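Sunday, late evening

I finished the novel today, all 164 pages of what I had left, and my tea went cold beside me. It is called Gendura, the second book of the series, and I have promised to write my review before the blog tour comes to my page. Narayanan Amin lent me the first book in winter. I did not expect to care so much for a love story between a ferry pilot and a widow who repairs clocks.
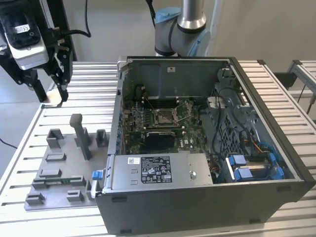 Reading Notes

The beginning is slow. For 32 pages the widow only travels to Ceruvar and thinks about her sister, and I almost put the book away. Then she meets the pilot at the market in Drorna, and they quarrel over a broken clock — this chapter I read twice. The author understands how two shy people talk. They say small things about the weather and mean something much bigger.

I was less happy with the uncle. He changes his mind too quickly, in one letter, and after this everybody forgives him. 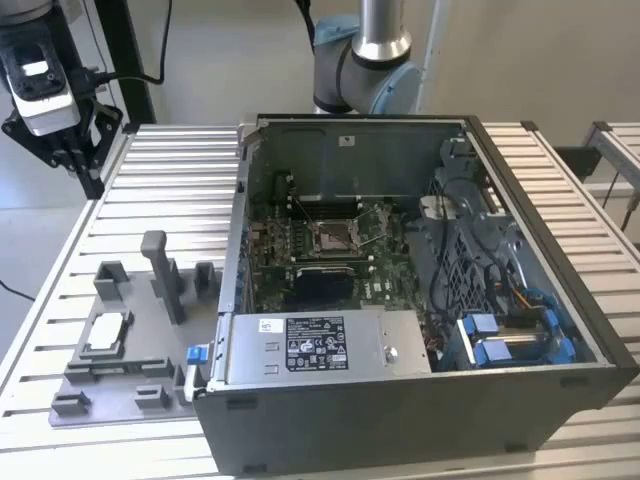
His letter should come earlier, I think, so that we have time to be angry with him. I must say this politely in the review. My limit is 900 words and my draft is already too long, mostly because I copied too many sentences that I liked.

Tomorrow I will cut it and choose one passage for the excerpt. Maybe the night crossing. I also have to ask Narayanan if he wants the book after me, or if it goes first to his aunt in Janjua.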